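Dull rings on black marble table — can they be got out or am I stuck with them?

Asked by Nabila Ait Brahim
Posted in Home & Furniture, Sat 7 July

Hello all, hoping someone can help before I make this worse. In November I bought a second-hand dining table from a house clearance place called Arellano, round top, black marble with white veins, and I love it more than is sensible. It seats four if nobody minds elbows. The man who delivered it told me to keep lemon off it and I nodded and then forgot every word he said.

I now have a set of dull rings on it, mostly on the side where my sister sits. They're not dark and they're not sticky. You can hardly see them from above, but crouch down with the window behind the table and there they are, like somebody's breathed on it. I've tried washing-up liquid, then bicarb made into a paste (left overnight under cling film, because a video told me to), and the bicarb did nothing at all except get into the join round the edge. My mum says vinegar. I've a feeling vinegar is a terrible idea?

The rings feel very slightly rough if I run a fingernail over them. I don't have the money for a professional, or I'd rather not if there's a way round it. I rent, so no garage or workshop, only a kitchen and a small balcony. Also is there something I should be putting on it to stop this happening again? The top is far too heavy for me to lift, so whatever I do has to be done where it stands.

Li-hua Chiang
Marked as helpful by the person who asked

Please don't use the vinegar! Your instinct is right. Marble is a soft stone as these things go and acid eats at the polish, so what you've got isn't dirt and won't wash off. The word to search for is etching. Wine, orange juice, fizzy drinks, tomato, the wrong bathroom spray, they'll all do it, and on black it shows far more than on white. I had a pale one for years without noticing a thing and then got a dark one and wanted to cry.

The bicarb paste is for stains, where something has soaked in and left a colour. You haven't got a colour, you've got a patch where the shine has gone, so it was never going to help. Get the leftover out of the join with an old toothbrush and plain water and dry it straight away. 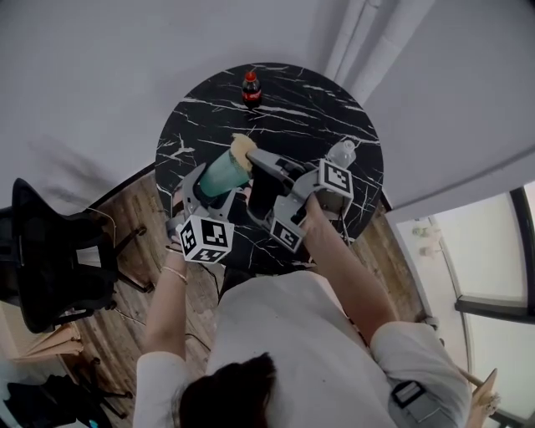
Ho-yin Hung swears you can bring an etch back with nothing but a damp felt pad and marble polishing powder, and having done it myself on two tables I agree, so long as the mark is shallow. Yours sounds a bit deeper if a nail catches on it, but I'd still start there and see how far you get.

What I did: washed the top with warm water and a drop of neutral soap, rinsed, dried, and left it until the next morning. Then a teaspoon of powder on the mark (mine was Onis, the one in the tub, but whatever the stone shop near you sells will do), a splash of water to make it like single cream, and rubbed in small circles with the felt, leaning on it a fair bit. Keep it wet. If it starts to drag, more water. I gave each ring three minutes, wiped it, looked at it from low down as you've been doing, and went again. My arms were dead by the end and I'd got through most of a box set.

Try it on the underside of the lip first, or as near the edge as you can. You can make a patch that's shinier than everything else, which on black looks every bit as daft as a dull one. I went a little way out past the edge of each ring so it blended.

Wear an old shirt, by the way. The slurry goes everywhere and dries like plaster on your sleeves.

Man-lok Tu

Just get coasters and put a bowl of fruit over the bad bit. Mine's been like that 17 years. It's a table.

(If you do sand it, don't use the green scouring pads. I did that to a windowsill once and you could see it from the road.)

Shuk-fan Peng

Li-hua has covered the polishing better than I could so I'll stick to your last bit about stopping it coming back.

People will tell you to seal it. Sealing is worth doing but it's for stains — it slows down oil and coffee soaking in. It won't stop an etch, the acid works on the surface itself and the sealer sits down in the pores. I was very put out when I learned this, having paid for two coats. The tin I used was Betov and it was fine, easy to wipe on, smelt strongly for a day so use your balcony door. Do it after you've finished polishing, never before.

What really helps is boring. Coasters with a lip on them so that drips stay put, a cloth within reach, and a mat under anything that comes out of the fridge. We ended up with a big round felt-backed cover for mealtimes, cut from a roll at the market, and it comes off when there are visitors we want to impress. My kids think this is hilarious.

One more thing, you said it's a clearance table. Do check it's marble all the way! Some of the older black tops have been waxed or lacquered, and if so the polishing powder will go gummy and strip it in blotches. Put a drop of water somewhere hidden and leave it 10 minutes or so. If it beads up like on a car bonnet then there's a coating on there, and you'd need that off before any of the above will work.

Nabila Ait Brahim

Thank you all so much, even Man-lok, the fruit bowl is there as I type. Did the water drop near the rim and it didn't bead, so I'm going to take that as no lacquer. Felt pad ordered. I've told my mum no on the vinegar and she's gone quiet. Shuk-fan, which market was the roll from, and do they sell it wide enough for a round top without a seam?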